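Write the rule before you buy the arm
Nhyira Aryee
September 22, 2020

I've been asked to look over a lot of rulebooks for teaching robots by demonstration this year, and I have started skipping straight to the page on repeat takes. You can learn a great deal about a team from that page. The good ones tell you when a take counts and who decides. The bad ones say "ensure quality" and move on to the font for the cover sheet.

My own education in this came at Grurnemlow, where we were collecting kitchen jobs for the Custier project. Ordinary stuff, the sort of thing you do while the kettle boils: decant this, wipe that, close the other. We had 2,754 recordings by the end of May and I was feeling pretty pleased with myself (there was cake). Then we went through them against a written definition of "finished", which we'd only got round to agreeing that week, and kept 2,382. The rest had to go, and quite a few of those were lovely recordings! Smooth hands, good light, lovely steady pace. But one person had stopped when the lid was on and another had stopped when the lid was on and the counter was wiped, and a machine learning from both is going to end up dithering somewhere in the middle with a cloth.

So my first plea is a dull one. Say what the end of the job is, in a sentence a tired person can follow, and say it before anybody puts a camera on.

My second is about labels, and here I do get a bit evangelical. There's a school of thought that says don't label the containers, as real kitchens don't, and a robot that leans on the writing will be lost in somebody's actual cupboard. I have some sympathy. My mum's cupboard has three unmarked tubs of white something and she has never once got them wrong. But I'd still label everything, every time, and the reason is the people who come afterwards. Somebody has to check these recordings, often months later, often someone who was never in the room. Flour, milk powder, icing sugar and baking soda are all the same blob on a small screen.

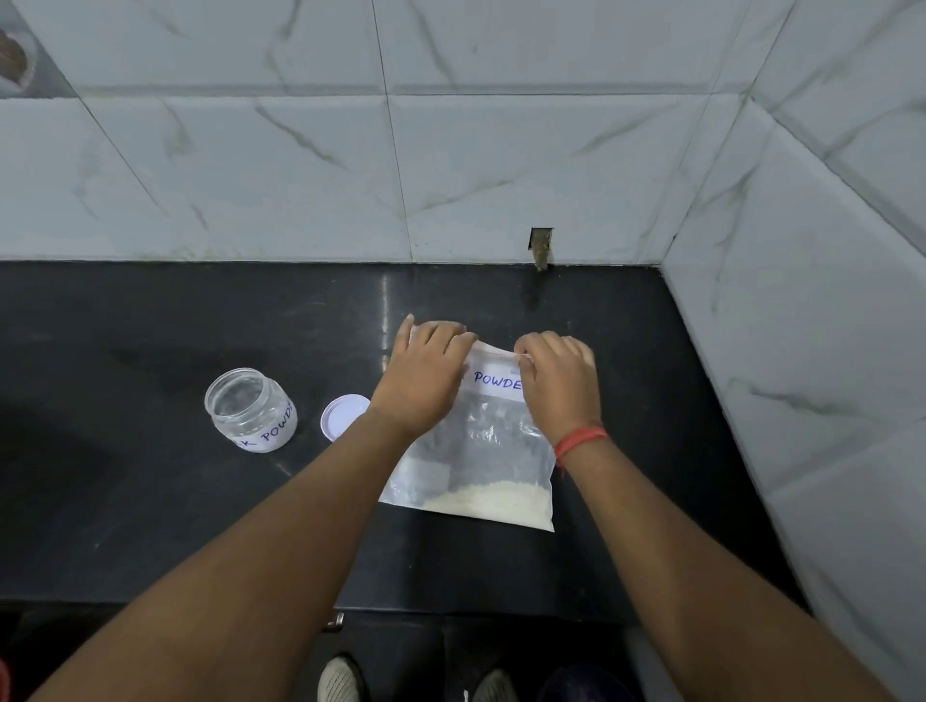
Photo: Nhyira Aryee

Blue capitals on a bit of white paper, the same hand on the jar as on the bag. It costs pennies. A checker who only catches "POWDE" on one and "K POWD" on the other can still tell that the two belong together, even with fingers over half the word. I'd go further and put the label on twice, front and back, so a hand can't hide all of it, but I lost that argument at Custier and I've mostly stopped sulking.

What I wouldn't do is ban the fiddly bits. The draft standard from Tanui wants seals, zips and threads left out of the first 200 tasks on the grounds that they're too hard to judge. Well, yes! Closing a zip-lock bag properly is hard to judge. People run a finger along it, go back, press the corner again. That going back is the skill, and if the rules push everyone towards one clean swipe you'll get a robot that does one clean swipe and leaves the corner open. Juster's guide gets this right, I think. It has 13 pages on closures alone and lets people fuss for as long as they normally would.

I've sent Tanui my comments and they've been very decent about it. The next draft should have a paragraph on corners.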